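4.2. Le narrateur, ou comment se faire oublier en parlant sans arrêt

Le corpus comprend 62 épisodes d'Erby, série d'animation préscolaire produite par Tradbridge et doublée en français dans les studios de Nurnmont. Chaque épisode promet au spectateur une notion scientifique (la flottaison, l'ombre, la germination) et la lui livre à peu près au moment où le personnage principal tombe dans quelque chose. Nous avons relevé toutes les interventions du narrateur, ce qui suppose d'avoir entendu 62 fois le générique. Les auteurs en gardent des séquelles que la grille de codage ne prévoit pas.

La grille reprend celle de Nijs, avec une modification. Griet Nijs distinguait l'énoncé explicatif (« l'eau pousse le bateau vers le haut ») de l'énoncé d'accompagnement (« oh là là, le bateau ! »). Nous avons dû ajouter une classe intermédiaire pour les phrases qui ont la syntaxe de l'explication et le contenu de l'exclamation, du type « le bateau flotte parce que c'est un bateau ». Cette classe, que nous avions crue résiduelle, a fini par occuper une bonne partie de nos réunions.

Figure 1. Processeur à couvercle métallique tenu entre les doigts d'une pince robotisée. 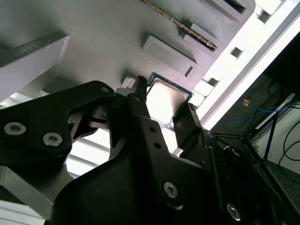 La version française aggrave légèrement le phénomène. Là où le narrateur d'origine se tait, l'adaptation comble, sans doute par crainte que le silence ne soit pris pour une panne. Les scènes de chute sont les plus touchées : le personnage disparaît dans une mare et la voix en profite pour rappeler que l'eau mouille. Timmermans, qui distribue la série, fournit aux enseignants un livret où la même information figure en gras.

Les entretiens ont été menés en septembre auprès de 60 enfants de 5 ans, par groupes restreints, après le visionnage d'un seul épisode. On leur demandait de raconter l'histoire à une marionnette censée n'avoir rien vu. La plupart s'en acquittaient avec sérieux ; quelques-uns ont refusé, au motif que la marionnette n'avait qu'à regarder. Les récits recueillis suivent l'ordre des gags avec une fidélité remarquable et mentionnent la notion du jour quand elle a fait tomber quelqu'un.

Figure 2. Pince noire dans un boîtier d'ordinateur ouvert, carte mère verte.

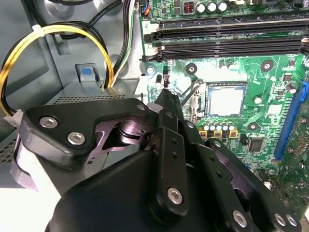 Que retiennent les enfants des explications du narrateur ?

Surtout celles qui coïncident avec un incident à l'écran. Une phrase explicative prononcée sur un plan calme est rarement reprise dans le récit, même lorsqu'elle est répétée ; placée juste avant une chute, elle revient souvent, parfois mot pour mot et avec l'intonation. Nous examinons dans la section suivante le cas des chansons, qui reviennent toujours.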